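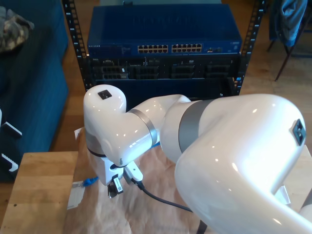 Fig. 3 – Arm and gripper over the table, black cable.

Section 4. Putting in a Drurneck water-level logger (peat sites)

Read section 3 first if you haven't picked your dipwell spots. This part is only the install and the first download. One person can do it but two is a lot quicker, esp. with the long tubes.

What to carry
Dipwell tube, slotted, with end cap. Vent cap. Logger and its hanging wire. Hand auger, gouge type. Tape measure. Plank or board to stand on. Field notebook, pencil not pen. Spare battery. Rag.

CAUTION: Stay off the moss next to the well. Stand on the board the whole time. Foot pressure squeezes the peat and pushes the water up in the tube, and you get a reading that means nothing.

4.1 Sink the tube

1. Lay the board down. Get everything on it before you start augering.
2. Cut the surface mat with a knife, just a plug, and keep the plug.
3. Auger straight down. Go slow through roots and old wood. If you hit a log, move over a bit and start again, don't force it.
4. Push the tube in by hand. Should be a snug fit. If it wobbles the hole's too wide, start a new one.
5. Keep going until the cap is in firm peat, or in mineral soil if you can reach it. Standard tube is 3000 mm. On shallow sites cut it down with a hacksaw from the top end only, never the slotted end.
6. Put the plug back around the tube and press gently.
7. Measure from the tube rim down to the peat surface. Write it down. This is your stick-up and every reading after this depends on it.

Note: Hummock or hollow, say which in the notebook. Mansa Opoku spent most of a winter trying to sort out wells at Karville where no one had wrote it down.

4.2 Start the logger

1. Unscrew the logger body, check the o-ring for grit. Wipe with rag. Bit of silicone grease if it looks dry.
2. Connect to the Vostard reader. Wait for the green light – can take a while in the cold.
3. Enter site code. The Kravchuk transect starts at 2549, other sites see your own list.
4. Set interval. Hourly is fine for most work. Shorter eats the battery.
5. Set the clock to standard time, NOT daylight saving. Check it against your phone.
6. Choose delayed start, next full hour. Disconnect, screw the body shut. Hand tight.
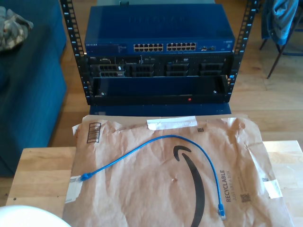 Page last changed: October, 16:40 (I.L.)

4.3 Hang it

1. Clip the wire to the eye on the logger. Tug it.
2. Lower slowly. Needs to hang below the lowest water you expect in a dry summer, with a bit to spare. If unsure go deeper.
3. Logger must not touch the bottom cap. Silt collects there and blocks the port.
4. Fix the wire to the vent cap. Cap on, vent hole clear.
5. Take a hand dip right away with the tape. Note time and depth.

CAUTION: Never shorten the wire with a knot. Knots slip and then the whole record shifts. Cut and crimp.

4.4 First check

Leave it 21 days, then come back. New holes need time to settle and the early readings are usually off. Delete nothing, just flag them.

1. Hand dip before you touch the logger.
2. Pull it, download, look at the graph there on the board. Roughly 500 readings is what you want at hourly.
3. Flat line? Logger's probably out of the water, or the port's blocked. Rinse in clean water, no brushes.
4. Compare the logger to your hand dip. If they don't agree, redo the dip before you change any settings.
5. Rehang at the same depth. Measure stick-up again, peat surface moves up and down thru the year.

Note: After a fire or ditch blocking nearby, redo 4.1 step 7 at every well, even if it looks the same.

Questions on site codes go to Ihor Lytvynenko. Barometric logger is section 5, you need one per site or the data can't be corected.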